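Unit 2: Setting Up and Keeping a Shared Work Table

Instructor: Cremilda Conceição
Reading before class: Dolan packet, pages 9 to 20

These notes go with the second session. Bring them to lab, where you will set up a table with your group and keep it for the rest of the term.

## 1. Zones

A shared table works better when each part of it has a job. In this course we use three zones.

- **Seat zone.** The area in front of the person working. Laptop, notebook, whatever is in the hands right now.
- **Reach zone.** Things used several times an hour. They should be reachable without standing up.
- **Storage zone.** Things used once or twice a session. These go up on a shelf or inside one.

The zones belong to the seat, so if your group moves the chair, the zones move too. Groups last year often set the table up for a person on one side and then worked from the other.

## 2. Using height

Most tables fill up flat. A small shelf unit gives you a second surface over the same patch of table, plus the space inside. Put large, light items on top and small items inside. Heavy items stay on the table or go under it.

Check which way the open side faces before you load the unit. Turning it later means taking everything off.

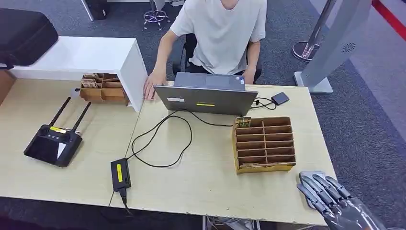

Small parts are the hardest thing to keep in order, and most of the lost time in lab comes from looking for them. A deep bin does not help much, as the small boxes end up in layers and the bottom layer is forgotten. Use dividers. The cardboard organizer under the white shelf unit is a good model for your own: the dividers make small cells, and the little boxed packages sit in them with printed labels on. The hard case goes on top of the unit, where it takes no table space. Corrugated board is fine for this. You can cut dividers from a shipping box in one lab period, and if the cell size turns out wrong you make new ones.

## 3. Joined tables

Two tables pushed together give more room, but the seam needs attention.

1. Check that both tops are at the same height.
2. Keep pens, screws and loose paper away from the seam.
3. Do not stand a shelf unit across it.
4. Run cables along the tables, and leave enough slack that a laptop can be turned.

## 4. Labels

Label the cell and the box. If only the box has a label, an empty cell tells you nothing. Write the name of the part first and the quantity second. Handwritten labels are accepted if Brendan Kinsella can read them from a standing position.

The Stornora label sheets are in the cabinet by the door, 400 to a pack. Take one sheet per group.

## 5. Lab task

Work in the groups posted on 31st August. Dae-han Hong has the list if you missed it.

- Draw your table from above and mark the three zones.
- Make one divided organizer.
- Load the shelf unit and write down what went where.
- Have a member of another group find three items from your written list.

Hand in the drawing and the list together. Late drawings go to Ultan Mac Giolla's mailbox. Tables are checked again in October.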